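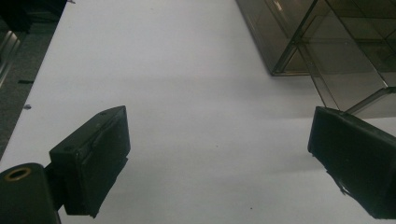 **gravulo_bench**

OK so I need opinions on finger pads, because I'm going round in circles with this thing. It's the handheld gripper, two black fingers, and the right one has a ragged little flap sticking out along the bottom. The strip on the inside of the left one is getting chippy near the bottom edge too. I swapped both pads in January and figured I was good for the year!

We do roughly 2,000 grabs between wipe-downs. Mostly small plastic parts, nothing sharp. Do I trim the flap and carry on, or pull everything and start fresh?

---

**Brokix**

Trim it with a fresh blade and keep going. A flap that small is outside the contact patch, so it isn't touching your parts. I ran one like that for months.

---

**wetness_21**

Gonna disagree with Brokix. Once a corner lifts, the table gets under it every time you come down low, and it peels a bit more. Then one day the pad shifts and your grip is off center and you spend an afternoon blaming the encoder (ask me how I know).

Pull both sides. Isopropyl on the bare finger, let it dry, scuff it lightly, new pad, clamp it overnight. And do both even if one looks fine, or you end up with two different thicknesses.

---

**Brokix**

Overnight clamp for tape? Come on. Press it down hard with your thumb and go have lunch.

---

**wetness_21**

Tape, sure. I'm talking about glued rubber. Which one is it, OP?

---

**gravulo_bench**

Rubber with the thin adhesive backing, from the Greenberg kit. So sort of in between you two, ha. I did the thumb thing last time and skipped the scuffing completely, so that might be my answer right there.

Another question while I'm at it – do you re-zero the opening after new pads? I've just been closing it until it stops and calling that zero.

---

**wetness_21**

Yes, always re-zero. Closing to a stop is fine, but do it gently. If you squash the pads you're setting zero in the wrong place. I slip a sheet of paper in, close until it drags, and save that. Then open all the way, come back, and check it a second time.

---

**tablefloor**

Jumping in on the table side of this. White top like yours shows every crumb, so use that. I had black bits turning up on mine for weeks and just kept brushing them off. They were pad. I'd look hard at those dark specks near the edge before you wipe them away.

Also, how low are you coming down? If the finger bottoms are dragging, new pads will go the same way.

---

**gravulo_bench**

Oh, good call on the specks, I'd been treating that as plain dirt. No idea if it's rubber, I'll get the magnifier on it.

And yeah, probably too low. Flat parts are a pain, I end up scraping to get under the edge. Maybe I'll cut the new pads 2 mm short at the bottom so there's nothing to catch?

---

**Brokix**

Now that I'd do. Short pads, and round the bottom corners while you have the scissors out. I still say trim the old one and get your week's work done first, though.

---

**wetness_21**

Rounded corners, yes. Waiting a week, no – but it's your gripper.

---

**gravulo_bench**

Ordered another pad kit just now, so I'm trimming the flap for the time being and doing the full swap when it shows up. Will post the paper-drag numbers from before and after.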